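Cesthorpe Public Library
Progress Report to the Prendville Fund
April 6, 2025

The adult reading program has now completed the second quarter of its grant term. Enrollment stands at 223 below the figure projected in the original application, and the library attributes the difference to the delayed opening of the east branch.

Loans of large-print and easy-reader titles reached 3,303 over the period, against 3,223 in the quarter before. The increase came mainly from evening visits.

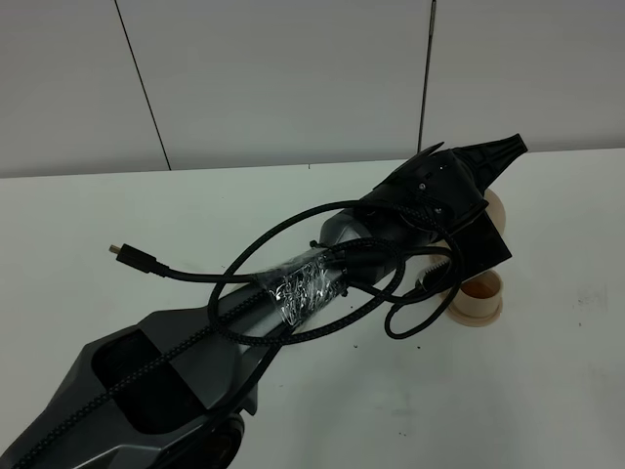

Tutor recruitment remains behind schedule. Seven tutors are active, and two further applicants are awaiting background checks. Gerrit Van Wyk continues as program coordinator and has revised the training handbook to include a section on adult learners returning to study after a long absence.

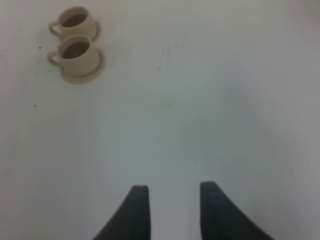 Spending on printed materials is within budget. The line for transportation vouchers has been underused, and the library requests permission to move the balance to tutor training. A revised budget sheet is attached as Appendix B.
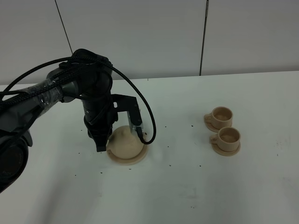 Two cups and saucers on a white tabletop.

The catalog transfer to the Risari system is complete for the main branch. Duplicate borrower records are still being merged, and renewal notices will be sent by mail until that work is finished.

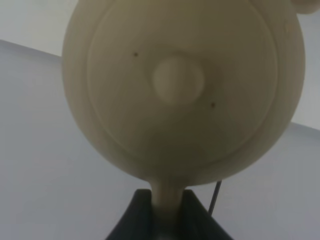 Page 7

The Pîrvu Street reading group will move from the annex to the main branch in May. Members have been notified in writing. The library will report on attendance at the new location in its next submission, together with results from the learner survey.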